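Folding and Surfaces, Unit 2
Handout for the Wednesday group, Pridurthorpe

1. Paper on a mat
Clear the mat before laying paper on it. Put one sheet square to the mat's long edge and leave the other at an angle, partly underneath. Slide the lower sheet round until the corners meet — press lightly, or both will move.

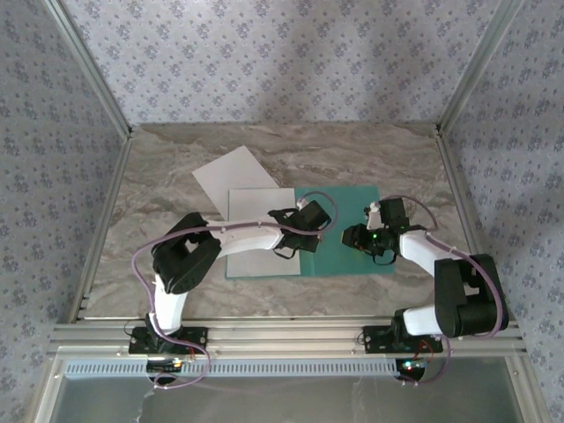
Lucienne Langlois asks whether heavier paper would be easier for beginners. It does stay put, but it creases badly once bent. Keep to the ordinary stock from the 200 sheet pack for this unit.

2. Cloth with a coloured border
Lay the cloth flat and smooth it from the middle outwards. Where a stripe runs down the centre, use it as the fold line. Bring one white panel over the other and check the bottom band first, as any slant shows there. Do not pull on the band — it stretches less than the panels and the cloth will pucker.

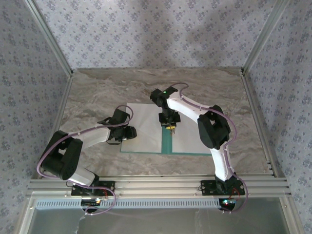

3. For next time
Read page 26 of the Marnach notes. Bring one cloth of your own, ironed, and a soft pencil. Written work for this unit is 800 words, handed in at the start of the session.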